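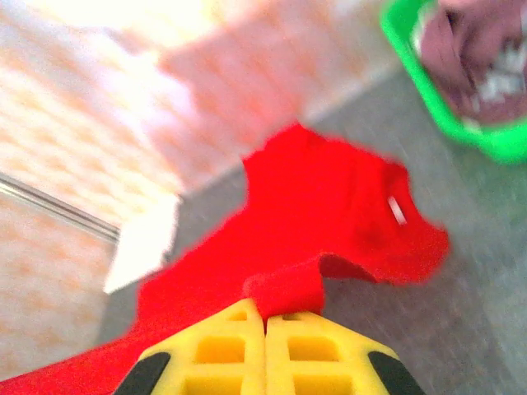

Taras Pavliuk folds laundry the way other people do crosswords. He has been at it seriously for 20 years, first in the back room of the Wirmont guesthouse and now at home in Emumcombe, and he still lights up when the talk turns to sleeves.

"Red is my favorite to fold!" he says. "You see every crease. A red top on a gray table, you can't cheat."

His method starts with getting one piece out of the heap and giving it the whole table. He pinches a bit of cloth, lifts, and lets the rest follow. Everything else stays in the basket until its turn comes — he is firm about that.

"People dump it all out and then they're folding on top of their folding. Why? Leave it in there!"
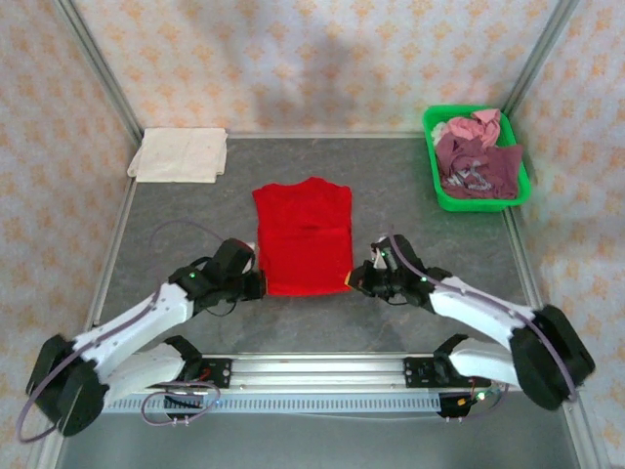 Folding and Putting Away

A top gets folded lengthwise into a neat rectangle, with the collar at one end so you can find it later in the drawer. Towels go in a back corner, out of the way.

"My aunt, Mrs. Kostiuk, stacked towels in the middle and then complained she had no room," he laughs. "I loved her, but no."

And the jumble still in the green basket, the pink and the dark maroon with the white print?

"That's the fun part," he says. "Prints I fold so the print shows. Then my daughter stops asking me where her shirt is — well, she asks less."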